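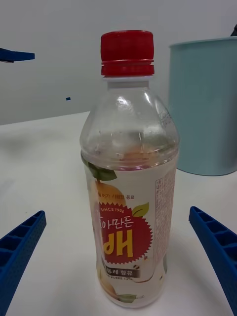 The Flusholm tasting barn opened its doors in May, and I'm so pleased to be writing this report with the place full of people instead of paint cans! Your grant covered the barn floor, the north windows and the first season of the guest program, and all of it is in use. We also settled the question of what drivers and children get while everyone else is tasting. It will be our own pressed grape juice, from the young vines below the road, and it will go into a clear plastic bottle with a red screw cap, upright and plain, with rounded shoulders and room for a label lower down. Glass was lovely but far too heavy for the picnic baskets.

The vineyard walk is the part guests talk about most. It starts at the old press house, climbs through the Vosteck block and comes back along the stream, and we now run it at 10 in the morning and again before supper. Teodor Żak leads the morning walk. He has pruned those rows for nine years and can tell you which corner ripens first and why the bottom row always sulks. We had planned on one walk a day through the summer, but the second filled up so quickly that it's staying.

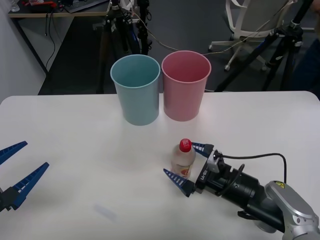 We trained six new hosts over the spring, three more than we promised in the application. Most of them grew up in the valley and had never poured a glass for a stranger, and hearing them now, chatting away about soil and frost and somebody's grandmother's plum trees, is a joy. Two have asked to help with harvest as well (yes please!).

The Basedau cellar is behind. The old drain under the steps had collapsed farther back than our builder could see from the hatch, so the barrel room stays closed to guests until the new pipe is in. The money set aside for repairs covers it, and we are not asking to move anything from the other lines. Until then the cellar part of the tour happens at the door, with a lamp and a good deal of pointing.

Next up are the signs for the Zwane path, which are painted and waiting for posts, and the harvest supper, where long tables will go down the middle of the barn. We'd love to have you there. Come early enough for the second walk, bring shoes you don't mind getting muddy, and let us know how many seats to save.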